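Section 5: Fitting out the Jillwood play kitchen

Do this once the cabinets are standing and level. The box says the whole job takes 39 minutes. We have never managed it, and neither will you with a child helping.

1. Hang the utensils on the rail above the backsplash. Push each one until it clicks. If it doesn't click, it will be on the floor by Thursday.

2. Stand the plates upright in the rack on the open shelf. They can be laid flat, but then they slide out whenever the microwave door is shut hard.

3. Hook the telephone receiver on the side of the upper shelving, next to the fridge. Check the hook by hand — the supplied screw is short.

4. Put one pan in the sink and one on a burner, and see that both sit flat.

Note: The water and ice dispenser on the fridge door is a printed picture. The leaflet calls it a "feature". No water comes out, whatever is pressed.

Caution: Do not overtighten the gold handles. Two turns past finger-tight is plenty, and more may split the panel.
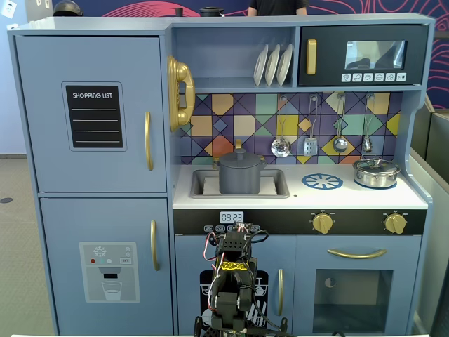

Fig. 5. Kitchen with plates, pans, utensils and telephone in place.

5. Try the shopping list panel with chalk in one corner before letting anyone loose on it. Kylie Treloar, who checked these steps, could not get the old marks off with a dry cloth. A damp one did better, though not as well as the leaflet claims.

Keep the spare screws in the bag they came in.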